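We've had the Steklow sorting kit at our after-school robotics club since March, and I promised the Satach list I'd write it up, so here goes.

It isn't cheap. We paid 157 for the add-on pack (the club already had the arms) and for that you get the lesson cards, the task software and a decent manual. Setting up took our lot 2 sessions, mostly because the calibration page skips a step – do the left arm first, then the right, then the left again.

Once it's running, it's brilliant! The "farmyard" task is the favourite, and the 10-year-olds get the hang of the jaw settings faster than I did. Small rubbery shapes are fiddly, and I'd like more than 3 difficulty levels. Hendricks do a similar pack with better cards, but their software kept crashing on our old laptop.

Four stars from me. I'd buy it again, though I'd wait for the Fesano shop to have it back in stock – their postage is far kinder.
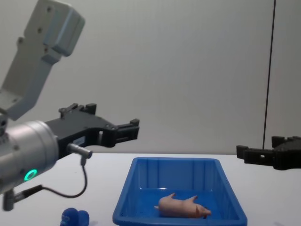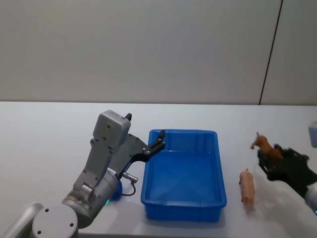

The farmyard task at our club, with the blue tub and the pink pig in both photos and the horse in the second.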